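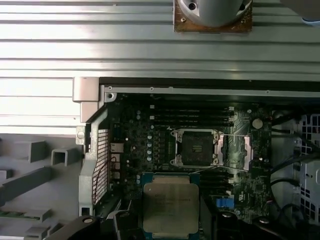
그림 1. 데스크톱 케이스 내부의 금속 레일과 격자형 타공 그릴

집에 남아 있는 컴퓨터: 그로크빌 가정의 구형 데스크톱 보관 실태
작성자: 그리무르 베크(Grímur Bech)
제출일: 2022년 4월 15일

1. 주제를 정한 이유

처음에는 전자 폐기물 전체를 다루려고 했다. 자료를 찾다 보니 휴대전화와 대형 가전에 대한 글은 많은데 데스크톱 컴퓨터에 대한 글은 적었다. 데스크톱은 크고 무거워서 버리기 귀찮고, 안에 사진이나 문서가 남아 있어 남에게 주기도 꺼려진다. 우리 집 창고에도 할아버지가 쓰시던 본체가 한 대 있다. 전원이 들어오는지 아는 사람이 없지만 이사할 때마다 따라왔다. 그래서 범위를 줄여 그로크빌의 가정에서 쓰지 않는 데스크톱이 왜 버려지지도 쓰이지도 않는지 조사하기로 했다.

2. 조사 방법

그로크빌 안에서 주택 형태가 서로 다른 구역 3곳을 골랐다. 오래된 단독주택이 많은 로마니우크(Romaniuk) 거리 주변, 역 앞 아파트 단지, 강 건너 신축 지구이다. 설문지는 900가구의 우편함에 넣었고 회수함은 구역마다 도서관이나 관리실에 두었다. 질문은 한 장에 들어가도록 줄였다. 쓰지 않는 전자기기를 종류별로 적게 하고, 데스크톱이 있으면 마지막으로 켠 시기와 보관하는 이유를 쓰게 했다. 면담에 응하겠다고 표시한 사람 가운데 70명과는 전화나 대면으로 따로 이야기했다.

설문지 초안에는 "고장 난 컴퓨터"라는 표현이 있었는데, 시험 삼아 돌려 본 이웃들이 고장인지 아닌지 모르겠다고 해서 "쓰지 않는 컴퓨터"로 고쳤다. 노트북과 일체형 컴퓨터는 따로 적게 했다. 그래도 모니터를 컴퓨터라고 적은 응답이 섞여 있어서 집계할 때 손으로 다시 나누었다.

3. 결과

응답지에 적힌 쓰지 않는 전자기기는 모두 2813대였다. 가장 많은 것은 휴대전화였고, 데스크톱은 노트북보다 적었지만 보관 기간은 가장 길었다. 보관 장소는 창고, 책상 밑, 옷장 위 순이었다.

보관하는 이유로는 개인 자료가 걱정된다는 답이 가장 많았다. 자료를 옮긴 뒤에 버리려고 했다가 옮기지 못한 경우가 대부분이다. 다음으로 많은 답은 어디에 어떻게 버려야 하는지 모른다는 것이었다. 비싸게 산 물건이라 아깝다는 답은 예상보다 적었고 나이가 많은 응답자에게서 주로 나왔다.

면담에서는 부품에 대한 이야기가 자주 나왔다. 본체를 한 덩어리의 물건으로 보는 사람은 통째로 버리거나 통째로 두었다. 옆판을 한 번이라도 열어 본 사람은 다르게 말했다. 메모리를 빼서 다른 컴퓨터에 꽂았다는 사람도 있었고, 저장 장치만 떼어 서랍에 두고 나머지는 버렸다는 사람도 있었다.
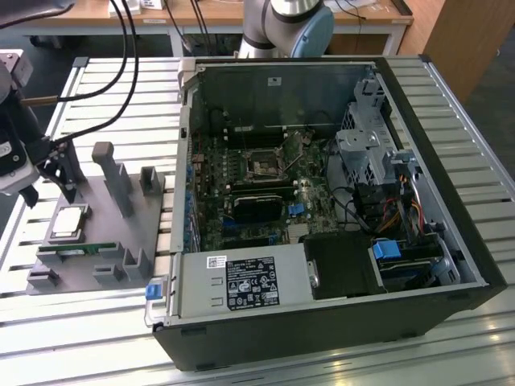

이런 차이는 나이보다 경험과 관계가 있어 보였다. 로마니우크 거리의 한 응답자는 은퇴한 뒤에 처음 본체를 열어 보았고, 지금은 친척들의 컴퓨터까지 봐 준다고 했다. 반대로 신축 지구의 젊은 응답자 중에는 본체에 나사가 있는 줄 몰랐다는 사람이 있었다. 다만 면담 인원이 적고 스스로 응한 사람들이라 구역 전체의 모습이라고 말하기는 어렵다.

4. 처리 경로

그로크빌에서 쓰지 않는 데스크톱을 내보내는 길은 크게 두 가지이다. 하나는 수거업체 몬델(Mondel)에 신청하는 것이다. 전화로 예약하면 집 앞에서 가져가고, 분해해서 금속과 기판을 나누어 넘긴다. 저장 장치를 파쇄했다는 확인서는 따로 요청해야 나오는데, 면담자 대부분은 그런 확인서가 있는지 몰랐다.

다른 하나는 중고 매장 레르키아(Lerkia)에 가져가는 것이다. 레르키아는 상태를 본 뒤 통째로 팔 수 있는 것과 부품으로 쓸 것을 나눈다. 매장 직원의 말로는 손님이 중앙처리장치나 저장 장치를 미리 빼고 가져오는 일이 흔하다고 한다. 그런 본체도 케이스와 전원 장치, 확장 카드가 쓸 만하면 받는다. 값은 높지 않다. 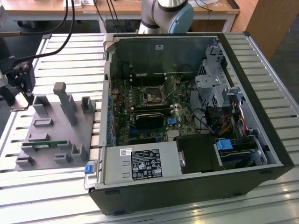
그림 2. 옆판을 떼어 낸 데스크톱. CPU 소켓은 비어 있고 그래픽카드는 꽂혀 있다.

두 곳 모두 홈페이지에 안내가 있지만 설명하는 방식이 다르다. 몬델은 품목 이름으로 안내하고 레르키아는 부품 이름으로 안내한다. 본체 안에 무엇이 있는지 모르는 사람에게는 레르키아의 안내가 어렵다. 면담 중에 두 안내문을 보여 주었더니 여러 사람이 "메인보드 포함 여부"라는 항목에서 멈추었다.

5. 생각해 볼 점

자료 걱정이 가장 큰 이유라면 수거를 늘리는 것만으로는 부족하다. 저장 장치를 떼는 방법을 그림으로 설명한 종이 한 장이 있으면 도움이 될 것 같다. 케이스마다 구조가 조금씩 달라서 한 가지 그림으로 다 설명할 수는 없지만, 옆판을 여는 방법과 저장 장치가 보통 어디에 있는지 정도는 알려 줄 수 있다. 도서관 담당자에게 물어보니 게시판에 붙이는 것은 가능하다고 했다.

6. 조사의 한계

회수함을 도서관과 관리실에 두었기 때문에 그곳에 잘 가지 않는 사람의 응답은 적게 들어왔을 것이다. 보관 기간은 기억에 의존한 답이라 정확하지 않다. 또 사무실과 학교에서 나오는 컴퓨터는 조사하지 않았다. 레르키아 직원은 매장에 들어오는 물량의 상당 부분이 작은 사무실에서 온다고 했으므로, 다음에 조사를 한다면 그쪽을 먼저 보는 것이 좋겠다. 설문지 원본과 구역별 집계표는 부록에 실었다.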